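Lost property desk moves to Trondgate library

Feb 18, 2023

The town's lost property desk has a new home. After many years in the back office of the Kirkegaard bus station, it is now on the ground floor of Trondgate library, next to the returns counter.

The desk keeps things which are handed in on buses, in the sports hall and in the shops of the Ulura arcade. In October it received 234 items, the highest number for one month since the present list was started. Umbrellas and single gloves are the most common, but keys, bank cards and wallets take the most work, as the staff must check who they belong to before they give them back.

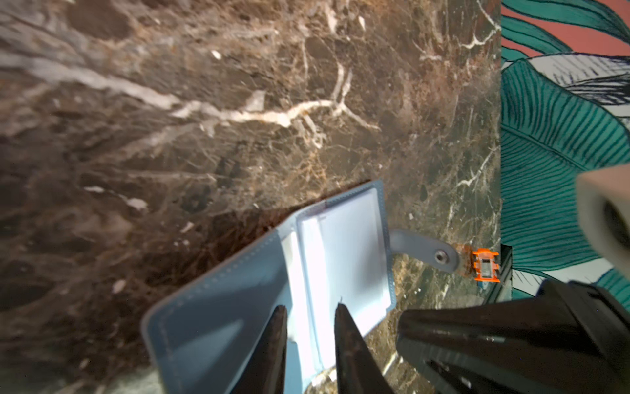 "People often believe that a lost thing is gone for ever, so they do not ask," said Cadi Rosser, who is responsible for the desk. "Please ask. And please ask again after one week, because some things come to us slowly."

Items are kept for 34 days. After this time, clothes and bags go to the charity shop on the square, and bank cards are cut and destroyed. Phones are kept for longer - up to five months - if they can still be switched on.

There is a fee of £2 for each item collected, the same as before. Children under 16 do not pay. Visitors should bring a document with their name and be ready to describe what they have lost, for example the colour, the size or any marks.

The old office at the bus station is closed, but drivers will continue to accept found things and bring them to the library in the evening. The telephone number has not changed. An online form, made by the local firm Visonow, is expected to open in spring.
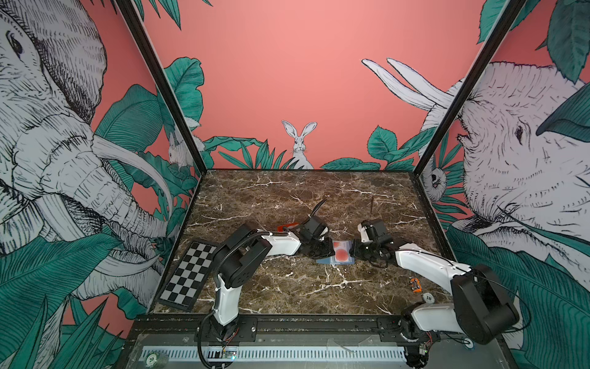
Dark brown marble with thin white veins.

The desk is open during the normal hours of the library, except the last hour before closing.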